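**To:** Members' list, Prastano Residents' Association
**From:** Yuzhen Zou, Secretary
**Subject:** Re: Bathroom replacement programme: water shut-offs and storage of fittings

Dear members,

Thank you to those who replied to the notice circulated in July. One reply raised several points that other households have also put to the office, and it is quoted below with the sender's agreement so that the answers may be read by all.

> I have read the notice twice and am still unclear on three matters. Will the water be off for the whole building or only for the flat being worked on? Are we obliged to accept the standard cabinet if the one we have is sound? And where are we to put the old fittings once they are out? The last time work was done on our landing, a basin stood by the lift for the best part of a month.
>
> I should also like to know who is to hold the keys. My husband and I are both out during the day.
>
> Flat 21

On the first point, the water will be shut off by riser and not by building. Each riser serves the flats directly above and below one another, and the supply will be off for no more than 2 hours at a time. The contractor, Flindex, will post a card on each affected door the evening before. Residents with a medical need for a constant supply should write to the office so that other arrangements can be made.

On the second point, no household is required to give up a cabinet that is in good order. The lease obliges the Association to renew pipework, traps and valves. It does not extend to furniture. Residents who wish to keep their present unit should say so on the form, under "Retained items", and should empty it before the fitters arrive.
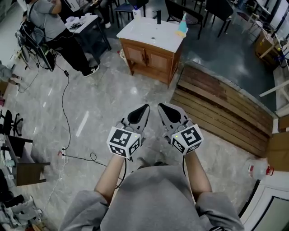
Those who prefer a new unit may choose from the Zomoleck range held at the ground floor office. The Association will contribute 400 towards the cost of each unit, and any balance is payable by the leaseholder before the order is placed. Contributions cannot be carried over to another year or put towards tiling.

Old fittings will be taken away by the contractor on the day they are removed. Nothing is to be left on the landings or beside the lift. The Association accepts that this rule was not kept during the earlier works and has made it a term of the present contract. Any item left in a shared area overnight should be reported to the office with the floor number.

Keys may be left at the office in a sealed envelope marked with the flat number and signed across the flap. They will be released only to the Flindex site manager, who will sign for them and return them by 5 p.m. Residents who would rather be at home may ask for a morning or an afternoon visit, and we will try to meet such requests where the order of work allows.

Completed forms should reach the office within 14 days of this message. A paper copy may be collected by anyone who cannot print one. Where no form is received, the existing cabinet will be treated as retained and only the pipework will be renewed.

Questions about the Pan Court annexe should be held back for the present, as its risers are on a separate supply and will be the subject of a later notice.

Yours faithfully,

Yuzhen Zou
Secretary, Prastano Residents' Association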